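# How to empty a junk drawer in one evening

Every house has the drawer. Mine holds up the phone charger situation and, by my last count, one key to a car I sold. You can sort it on a Thursday after dinner if you follow the steps and don't stop to read old warranties.

**You'll need:** a cleared table, one trash bag, one shoebox, a pen.

1. Pull the drawer all the way out and tip it onto the table. Picking things out one by one is how you end up putting them back one by one.
2. Spread everything until nothing is touching anything else. Heaps hide batteries.
3. Stand up whatever will stand. Bottles and packages are easier to judge when you can see their fronts.

Pick a table near a window if you can. Daylight is merciless on sticky labels and expired glue, and you want merciless.

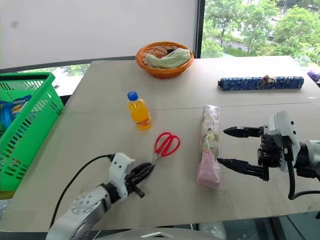 Now go around the table clockwise and touch each item once. It goes back in the drawer, into another room, or into the bag. "Maybe" goes in the shoebox, and the shoebox gets a month written on the lid. Mine says December. My friend Olga Carretero writes no month on hers and now owns four shoeboxes.

A few rulings to save you the argument:

- **Scissors:** one pair stays. The rest go wherever you're always yelling for scissors.
- **Anything liquid:** out of the drawer, cap tightened, stored upright. Drawers get slammed.
- **Sealed packages:** open them or give them away by the weekend.
- **Mystery cables:** shoebox. I'm not a monster.

Wipe the drawer before you refill it. The crumbs are older than you think.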